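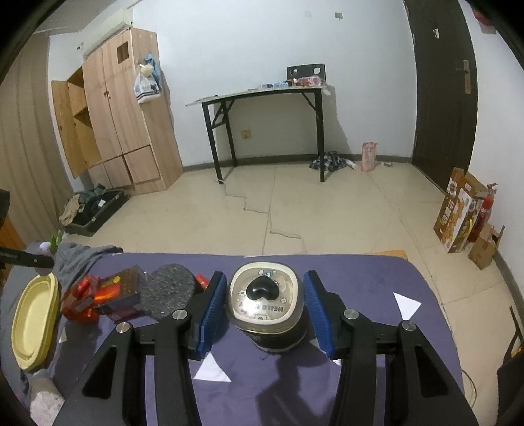
Ribbed pads will always look worse than flat ones on a smooth-sided container, and the comparison should not be closed until both have been tried at the same opening speed. Such was the objection returned by Lutard to the draft of this entry, and it is accepted. The earlier remark that the ribbed set was "unsuitable for lidded items" is withdrawn. The notes below replace it.

Thursday, afternoon session

Purpose: to compare the blue ribbed pads with the flat Kerekes pads on the black hand-held gripper, using the same objects and the same operators. The linkage was not altered. The pivot pins were checked for play before the first grasp and again on changing the pads, and none was found.

Set-up: table with the purple cloth. The cloth is kept for this series so that the entries can be compared, although it does move under light objects. The rounded-square container with the clear lid and the black heart remains the reference item. It is approached standing upright, with one pad on each side of it, and the jaws are not closed until the operator has called the position. The remaining objects were left along the table to the left of the gripper, the dark grey fuzzy one nearest. The white triangles were also left on the cloth.

Total for the session: 117 grasps, both pad sets included. The log sheet gives the result of each. The following points do not appear on the sheet.

Ribbed pads. Contact on the reference item depends a good deal on height. When the pads meet the translucent side squarely the lift is steady and the lid stays level. When they meet it too high, the rim of the lid takes the load and the container turns as it rises. Both pads lean inwards at the top when the jaws are open, and operators who judge the gap from the tips therefore tend to begin too high. The instruction sheet should tell them to judge it from the middle of the pad.

Flat pads. More forgiving of height, less so of angle. A small error in the wrist leaves one edge of the pad doing all the work. On the fuzzy object there was little to choose between the two sets, and the operators did not agree on which they preferred. The flat pads marked slightly by the end of the session and should be wiped down before they are used again.

Closing speed. Both sets were used at the operator's own pace, and this is the weakness to which Lutard refers. A slow, counted close was tried for the last part of the session only. It appeared to help the ribbed pads more than the flat ones, but the number of grasps is too small to rely on.

Heavier load. A 600 g test weight was tried in each set, outside the total given above. The ribbed pads held it. The flat pads held it on the second attempt, after the operator had moved further down the weight.

Camera. The view takes in both jaws with the object between them, together with most of the room, and the outer links remain visible at full opening. The Groltero mount was considered for a closer view of the pads. It has been put aside for the present because it shifts the balance of the tool forward, and operators reported a tired wrist during the previous trial. The near side of the base is sometimes lost in the shadow between the gripper arms. A lamp placed low on the near side of the table may correct this. To be tried before any change is made to the lens.

Winetti gripper. Not tested. The replacement spring had not been fitted by the time the session began, and a comparison with the old spring would be of no use to anyone.

Carried forward:

Repeat both pad sets at a fixed closing speed, 6 seconds from open to contact.
Three operators, each to use both sets, with the order changed between them.
Fix the cloth at the corners.
Amend the instruction sheet as noted under ribbed pads.
Send the log sheet to Lutard with this entry.

The ribbed pads have been left on the tool.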